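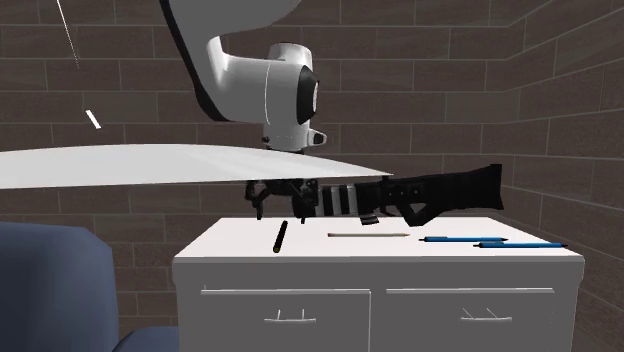 Last updated: 2020-10-05

The salt caramel sold in Clemley is darker than most people expect, and it is cut by hand into pieces the size of a thumb. Annick Roussel has made it for almost 48 years, first in her mother's kitchen and now in a narrow shop on the harbor road. The sign over the door still says Du Plessis, the name of the family that sold bread there before her.

Her recipe has three main ingredients: sugar, butter and cream. The salt goes in at the end. She melts the sugar dry in a copper pan and lets it go well past amber, to the point where a beginner would throw it out. The cream is warmed first. "Cold cream makes it seize, and then you stand there stirring for ten minutes," she says.

Caramel of this kind used to be winter food. Farms around the town salted their butter to keep it, and the last of the fall butter often ended up in the sugar pan in January. Children carried the pieces to school wrapped in waxed paper. Older residents call the candy a sandance, though the cafe called Sandance, two doors down, sells only a soft version in jars.

Roussel doesn't care for the jars. Soft caramel has more cream and is cooked for less time - it pours nicely over ice cream, but it won't hold an edge. Hers snaps when cold and turns chewy after a few seconds in the mouth.

A box costs the same in the shop as it does at the Saturday market in Lovix, and it keeps for a month in a dry cupboard. She advises against the refrigerator, where the surface turns sticky.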